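Dropper Bottles on the Butcher Block: Your Questions

By Lovisa Björklund
March 10, 2025
52 shares | 3 comments

Do they have to live on the table?
No, but mine do. I put them in a cabinet in February and forgot I owned them.

Should the caps stay on?
Yes. Tall white caps look alike, so cap each bottle before you open the next one.

How do I tell them apart?
Labels facing out. Dark bottles are all the same bottle at 6 a.m.

Will drips hurt the wood?
Oil leaves a ring. Wipe it right away, then re-oil the boards when they look thirsty – mine get it every 16 weeks, or whenever guilt strikes.

Do I need to line them up?

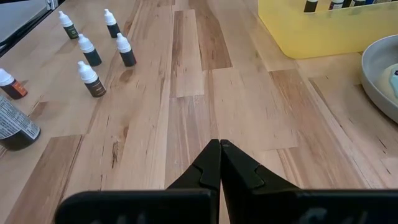
You can, and it will last until breakfast. I keep a loose huddle on one side and leave the rest of the wood clear for chopping, mail and regret.

How many is too many?
Ask whoever dusts.

Comments (3)

Cyril Penrose: I own 17. I dust. It's too many.

gernora_kitchen: What do you oil the boards with?

Lovisa Björklund: Plain mineral oil, the cheap one.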